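The little fruit corner, finally done
12 November 2023

I have wanted a proper place for fruit ever since we moved to Omanstead, and I mean a real spot, with its own basket and its own shelf, where I can see what we have before I go and buy more of it. For years our apples lived in the bottom drawer of the fridge, where they rolled to the back and got forgotten until January, when I would find one looking like a walnut. No more of that!

The first thing I settled on was the white desk. It used to be where I did my mail and my sewing (badly, both of them), and it has the scuffs to prove it. I thought about painting over the marks and then decided I like them. It has a curved notch along the near side, so you can stand right up close and reach the back without stretching, and the wall behind it is plain white, so anything with a bit of color really sings. 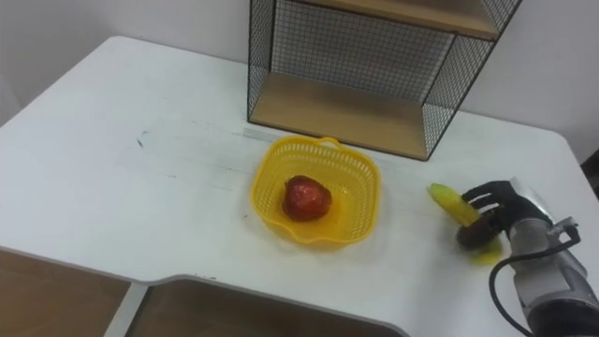

Yolotzin Cervantes, my neighbor from across the landing, had been telling me for months to stop using bowls. A bowl is lovely for a day, she says, and then the fruit at the bottom gets no air and you find out too late. So I went looking for baskets with holes in the sides and fell completely for a yellow one. It came from Quintero, the housewares place by the bridge, and it was the last one on the stack. I carried it home on the bus on my lap like a cake.

The yellow is LOUD. I love it. When the light is good it even throws a bit of yellow onto the desk around it, and I keep noticing that when I walk past with my coffee.

The shelf was harder. I wanted one with wire sides, because solid boxes make that wall feel heavy, and I wanted some wood in it so that it wouldn't look like office supplies. The black mesh one with the light wood boards was exactly right, and I got it secondhand from Selvaraj Howlader, who was clearing out his study. He wanted 24 dollars for it and threw in a jar of lime pickle – best deal I've made all year.

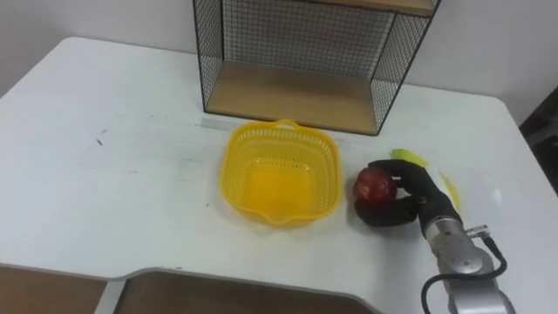 My plan for the shelf is to keep it nearly bare. I know myself, and if I put one cookbook in there it will be joined by 4 more and a stack of takeout menus before the week is over. The lower board is for overflow, meaning the weeks when I get carried away at the market and come home with 700 grams of plums on top of everything else.

As for what goes in the basket, I've been keeping it simple. Apples go in first, toward the middle, and bananas lie across the side so they don't get squashed. I'm fussy about bananas and buy them while they still have some green on them. They do ripen faster next to apples, so if I want them to last I move them up to the shelf, and if I'm planning banana bread I leave them right where they are and let nature get on with it. 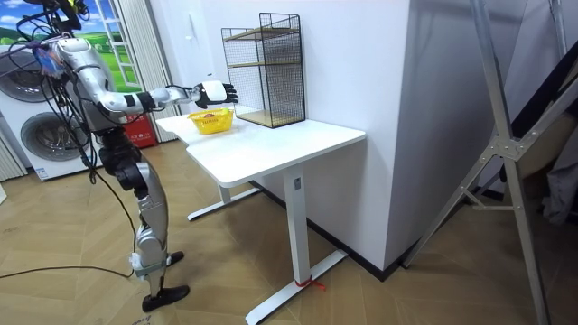
The white desk against the wall, with the yellow basket and the wire shelf.

I'm also eating so much more fruit now that it's out in the open. An apple on the way out the door, a banana when I come in, and sometimes another apple while I'm standing there wondering what to make for dinner. The basket is light enough to take to the sink, too, so I rinse it under the tap and let it drip dry before I fill it up again.

A few of you wrote in after my last post on the pantry, and there was one thing that came up more than once.
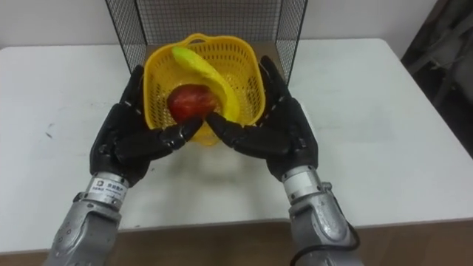 Do you wash the fruit before it goes in the basket?

I wait until just before I eat it. Apples and bananas keep better dry, and any water left around the stems seems to turn them soft sooner. If something comes home muddy, I'll wipe it with a dry cloth and leave the proper wash for later.

Next I want to find a hook for the paper bags, which are still living on the back of a chair, and Yolotzin has promised me a cutting from her mint if it makes it through the winter.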